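The stapler jammed again on Tuesday, so I spent part of the evening cleaning out the desk drawer and going through everything in it that holds paper together. I had more of that stuff than I needed. Most of it came with me from the old apartment in Baltby, in a shoebox I never really unpacked.

First the paper clips. I had two boxes that said 100 on the side, both half empty, and I put them into one. The binder clips went in a mug. Three dried-up pens and a roll of tape with no tape on it went in the trash.
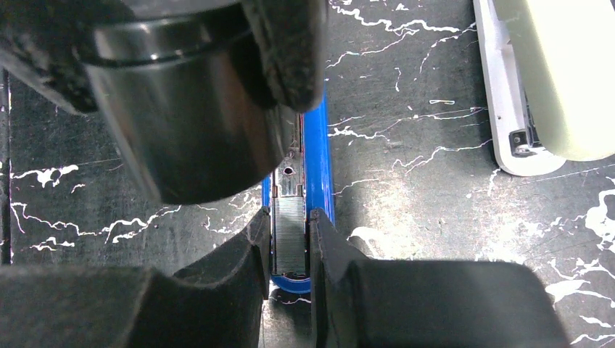 Staples were the bigger problem. Over the years I had bought two sizes without noticing, and the ones from the Kindetti box are a little too wide for what I own. They go in if you push, and then the third or fourth page jams. The blue stapler has a strip in it now from the other box, lying down in the metal channel between the two blue rails, and that's the size I'm going to keep buying. I wrote it on a piece of masking tape and stuck it inside the drawer.

The wide ones I'm giving to my sister, who has a bigger stapler at work.

After that I did the stack of papers that started all this. It was the Ongart lease, the car insurance, and a pile of receipts from the move. I stapled the receipts by month and put them in an envelope. The lease is too thick to staple, so it got one of the binder clips.

I still have to find a place for the hole punch. It doesn't fit in the drawer with the lid of the clip box closed, so for now it's on the shelf next to the printer.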